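Section 3: Setting Up the Flinlow for a First DJ Set

Read this section before you plug in anything that makes noise. The quick-start card in the box covers the same ground in fewer words, and in our view it leaves out the parts that go wrong. It also promises that you will be "mixing in minutes." You may be. Most people spend the first evening looking for a missing cable and the second one wondering why the left deck is louder than the right.

These steps apply to the two-channel Flinlow controller with the Sarkel library software. Text last revised 2 September 2021. If your software screens look different from what is written here, trust the screens.

3.1 Before you start

You will need the controller, the USB cable, a laptop with the Sarkel software installed, a pair of wired headphones and powered speakers or an amplifier. Bluetooth speakers are sold as a convenient choice for beginners. They delay the sound enough to make beatmatching by ear a guessing game, and no setting in the software takes the delay out completely. Use a wire.

Caution: Turn the speakers off, or all the way down, before connecting or disconnecting the controller. The pop that comes through at full volume can damage a tweeter.

3.2 Connecting the controller

1. Set the controller on a flat, hard surface. The vents are on the underside.

2. Connect the USB cable directly to the laptop. Hubs work until they don't, and the failure usually arrives as a stutter halfway through a track.

3. Connect the MASTER output to the speakers. BOOTH is a separate output with its own level knob, and plugging into it by mistake is the most common reason for a support call about "no sound."

4. Plug your headphones into the front socket. Turn the CUE level to its lowest setting.

5. Start the Sarkel software and wait for the two deck lights to turn from amber to white.

6. Turn on the speakers last.

Note: If the deck lights stay amber for more than 30 seconds, close the software, unplug the USB cable and start again from step 2. Reinstalling the driver is often suggested on forums. We have seen it help far less often than a different cable.

3.3 Setting levels

The meters on the Flinlow are green, yellow and red. There is an old belief among DJs that a little red makes a set sound bigger. It makes it sound squashed, and the person at the back of the room hears it before you do.

1. Load a track you know well on Deck 1. Pick something with a full drum part and a vocal; an old hip-hop single is ideal, as the kick and the voice are both well forward.

2. Set all EQ knobs to the center click.

3. Play the loudest part of the track and turn TRIM until the channel meter reaches the first yellow light.

4. Repeat on Deck 2 with a different track.

5. Raise MASTER slowly until the room is comfortable. Leave it there.

Caution: Older records transferred to digital files vary a great deal in loudness. The software's Auto Gain feature claims to even them out. Check it with your ears before relying on it, particularly on albums mastered before the files in the rest of your library.

3.4 Getting dressed for the booth

A few readers will skip this, and that's fine. Neema Mutiso, who wrote the original version of this guide, insisted on keeping it in. Her advice was to lay out what you plan to wear the day before, avoid loose cuffs that can drag across a fader, and keep jewelry off the hand you scratch with. We doubt that anyone has ever been booked for a shirt. Still, a sleeve caught on the crossfader is a real way to end a song.

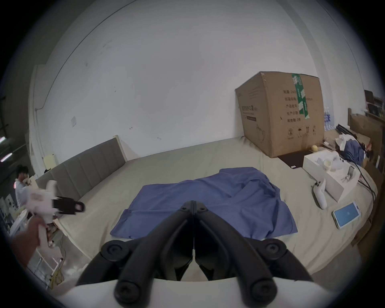 Blue shirt laid out on the bed.

Shoes matter more than shirts. A set can mean three hours on a concrete floor, and the adrenaline everybody talks about wears off well before the feet do.

3.5 Building a first crate

Sarkel calls its playlists "crates," a word left over from when they were made of plastic and hurt your back. The software can fill one for you with a feature called Smart Dig. It sorts by tempo and key, and it will happily put a funeral march next to a party record if the numbers agree. Try building the first one by hand.

1. Create a new crate and name it after the event or the room.

2. Add 19 tracks. That is plenty for a one-hour slot, and few enough that you can learn where each one begins and ends.

3. Listen to the opening and closing of every track, with the drums in mind. Set a cue point on the first strong beat.

4. Mark any track with a slow fade-out. These are hard to mix from, and many soul and early rap singles have one.

5. Check the tempo reading against your own count. The analyzer regularly reports half or double the true figure on slower material.

6. Export the crate to a USB stick and test the stick on a second machine.

Note: The clean version and the album version of a song often differ in length. Check which one you have before a school dance or a wedding. Titles in the file tags can't be trusted on this point.

3.6 Trying the first mix

1. Start the Deck 1 track through the speakers.

2. Press CUE on Deck 2 and bring up the headphone level.

3. Match the tempo with the pitch slider. The SYNC button does this for you, and there is no shame in it — but learn the slider as well, because SYNC depends on the same analyzer that step 5 in 3.5 warned you about.

4. Start Deck 2 on the first beat of a phrase. In most dance and hip-hop tracks a phrase runs for 8 bars.

5. Turn down the bass on Deck 2, bring up its fader, then swap the bass from one deck to the other.

6. Lower the Deck 1 fader.

If it sounds like shoes in a dryer, stop and start over. Chasing a bad mix with the pitch slider rarely rescues it.

3.7 Known problems

Left channel louder than right: Check the BALANCE setting in the Sarkel audio menu. An update in October of last year reset it for some users.

Crackling: Raise the buffer size one step at a time. The lowest setting is advertised for "pro response" and very few laptops can hold it.

Jog wheel too loose: Tighten the screw under the wheel by a quarter turn. Geddes wheels fitted as spares use a different screw; see Section 7.

Effects sound weak: Check that the effect is assigned to the right deck. If it is, try the set without effects.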